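RUSGATE, 2022-04-08 - Fundo, the tenants' and homeowners' advice service, today questioned the "vintage" labels used by online sellers of kitchen and home goods, after a check of 570 listings found that few sellers could say how old their items were.

Only 31 of the listings gave a date of manufacture. Another 8 named a decade. The rest relied on words such as "heritage," "farmhouse" and "timeworn," which commit the seller to very little.

"We keep hearing that buyers know what they are paying for," said Kjell Fjeld, who led the check. "I doubt it. When a plain enamel jug costs nearly 30 percent more with the word 'vintage' in front of it, somebody believes the word means something."

Cliltetti, the marketplace that carried most of the listings, said in reply that its sellers are "trusted storytellers." Fundo asked what checks are made on those stories and has not had an answer.

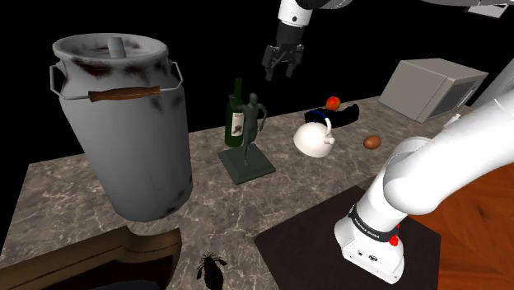
Wear is the weakest evidence of age, and sellers lean on it hardest. A finish can be aged in a workshop in an afternoon. Dark rust-brown stains over the rim and shoulders of a milk can tell a buyer that it looks old, and a wooden grip on the wire handle says no more than that. Fundo advises shoppers to ask for a date in writing before they pay.

A second check is planned for October, when the Zalewska home fair opens.

Press contact: Kjell Fjeld, Fundo, Rusgate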